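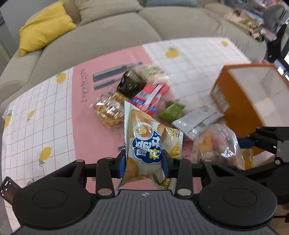 So how do you teach a gripper to pick up a bag of crisps? You do it yourself, by hand, over and over, and let the computer learn from the recordings.

Oct 5, 2021
Posted by Maricica Roman

That's the short version of what I got out of the open day at Jolon. Typing this on the train so excuse the state of it.

Went with Florin, who booked us in back in February and then forgot. Big turnout. Tea urn already empty when we got there.

Best bit by miles was the snack table. Lemon tablecloth, heap of little packets, a sofa behind it like somebody's front room. You hold the gripper yourself, squeeze, and two blue-lined pads come in from left and right. Brândușa Oprea was running it and her only rule was go slowly. I did not go slowly.

The pointy packets are the ones they care about. The cream one with the dark blue cloud logo has four corners and no proper flat side to get hold of, so where do you put the fingers? Brândușa goes for the middle and keeps it upright. I went for a corner and fired it at Florin.

Other things I scribbled down:

Clear bags are a pain. The camera sees whatever is inside, or the shine on the plastic, and the edge of the bag gets lost. There were a few in the pile and I'd have guessed the opposite, that see-through would be easier.

Piles are harder than rows. Obvious when you think about it. Everything leans on everything else, pull one packet and three more slide.

They want 2,000 good picks before they train anything. They had 758 that morning. Cornel Buzatu said a good person does 40 in an hour and then their wrist goes. Mine went a lot sooner, the thing isn't heavy but you hold it out in front of you and it adds up.

Then a talk upstairs about the software, which they call Flirora. Half of it went over my head. Veronica Cârstea did the questions and was very patient with a man who wanted to know if it could do his ironing. (Not yet. She said cloth is a seperate headache.)

I asked how often the trained arm gets it right on its own. 73 out of a hundred on packets it has seen before, worse on new ones. Liked that she just gave the number - no waffle. Florin thought it was low. I thought of me and the corner and kept quiet.

Didn't get to the warehouse demo, queue was out the door adn we had the 16.12 to catch. Florin says they do it again next year so will try for a morning slot.

Wrist still sore. More when I've found my notes from the talk.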